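Fil. On revient de deux semaines de suivi des loutres d'Europe sur la Skunditz, entre le pont de Nurkmont et la confluence. Je mets ici ce qu'on a trouvé, dans le désordre des carnets. 25/10/21

1/ Le tronçon n'avait pas été prospecté depuis longtemps. Les derniers relevés sérieux s'arrêtaient à l'aval de Nurkmont, au niveau de l'ancien moulin. En amont, on avait des témoignages de pêcheurs et une empreinte douteuse dans la vase, rien de plus.

2/ On a posé les pièges photographiques en septembre, sous les ponts et sur les bancs de gravier, à 4 endroits. Réglage en vidéo, déclenchement de nuit comme de jour. Un appareil s'est noyé à la première crue. Il a été récupéré, la carte est lisible, le boîtier est mort.

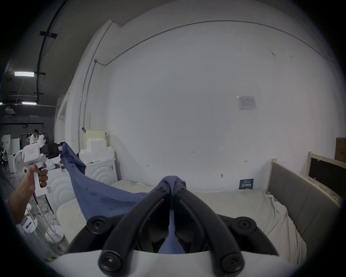 3/ Les épreintes restent le meilleur indice. On les cherche sur les gros blocs, les souches, les dessous de pont, partout où l'animal peut marquer un peu en hauteur. Pour les analyses génétiques il faut du frais, prélevé le matin, sans contact avec les doigts. Le geste : on saisit peu de matière, on ne tire pas, on ne racle pas la pierre. Ensuite tube, alcool, étiquette, point GPS.

4/ Sur l'ensemble du tronçon, presque 200 épreintes notées, toutes fraîcheurs confondues. La plupart sont anciennes et ne serviront pas au labo. Elles servent quand même à la carte de présence.

5/ Les cartes mémoire ont donné 3 461 séquences. Beaucoup de branches qui bougent, des ragondins, des hérons, un chat qui passe sous le même pont à chaque pluie. Le tri se fait à la main, séquence par séquence. Si quelqu'un a un logiciel qui distingue correctement un ragondin d'une loutre à la nage, de nuit, je suis preneur.
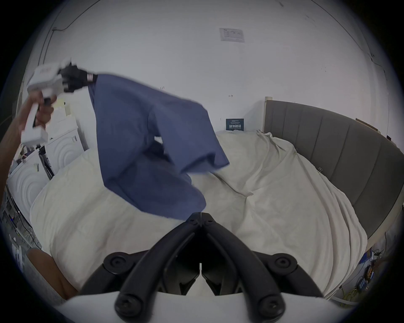 CE QU'ON VOIT SUR LES VIDÉOS

6/ Une femelle accompagnée de deux jeunes, filmée à la sortie d'un bras mort en rive gauche. Les jeunes suivent de près, l'un des deux crie pendant toute la séquence. C'est le premier indice de reproduction dont j'ai connaissance sur ce cours d'eau.

7/ Un adulte seul, probablement un mâle vu le gabarit, qui passe sous le pont de Nurkmont et marque la même pierre à chaque passage. Je ne m'avance pas sur le sexe tant que la génétique n'est pas revenue.

8/ Pas d'image de prédation complète. On a un animal qui mange quelque chose au bord, dos à l'objectif. Les restes trouvés le matin étaient des pinces d'écrevisse. Dans les épreintes, à l'œil nu, beaucoup d'écailles et de vertèbres de petits poissons.

9/ Je ne donnerai pas la position exacte du bras mort. Inutile de demander en message privé. Une femelle avec des jeunes dérangée plusieurs fois peut changer de gîte, et les berges sont déjà très fréquentées le long du chemin.

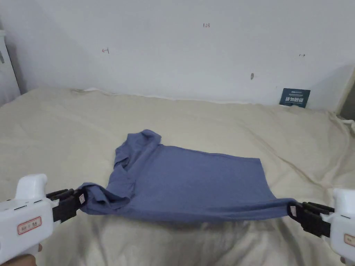

T-shirt gris-bleu en partie plié, sur un drap crème.

10/ Sur la route. Le point noir reste l'ouvrage de Groltovville. En hautes eaux la buse est noyée, il n'y a pas de banquette, et les loutres sortent pour traverser la chaussée. Une loutre morte y a été ramassée l'hiver dernier. Une banquette en encorbellement réglerait une bonne partie du problème, et ça se pose en période d'étiage sans couper la circulation.

11/ Sur l'eau. Le ruisseau de l'Yimer, affluent rive droite, n'a donné aucune épreinte. Les berges sont reprofilées et la végétation est fauchée jusqu'au bord. Je ne conclus pas à l'absence. Deux semaines sans indice sur un petit affluent, ça arrive même quand l'espèce y passe.

12/ Pour ceux qui marchent dans le coin : si vous trouvez une crotte noirâtre ou verdâtre, pleine d'écailles, sur une pierre en évidence, prenez une photo avec une pièce pour l'échelle et notez le lieu. L'odeur aide, entre le poisson et le miel. Ne la ramassez pas. Tenez les chiens en laisse près des bras morts.

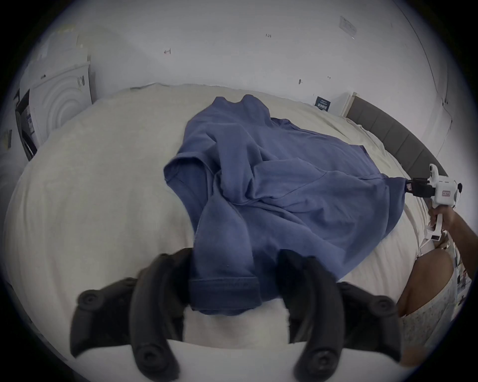 Le T-shirt bleu en tas sur le lit, ourlet de manche pincé.

13/ Suite du programme : les échantillons frais partent au labo, résultats au printemps si tout va bien. Les pièges photo restants sont laissés en place sous les ponts, hors du secteur du bras mort. On refait un passage complet après les crues.

14/ La carte de présence sera partagée en maille large, sans les points précis. Je la mettrai à la suite de ce fil.

À lire aussi
Castor ou ragondin : reconnaître les coupes sur les berges
Groltovville : la buse qui arrête tout le monde
Poser un piège photo sous un pont sans le perdre
Écrevisses de l'Yimer, relevés de septembre
Campagnol amphibie, où en est-on sur la Skunditz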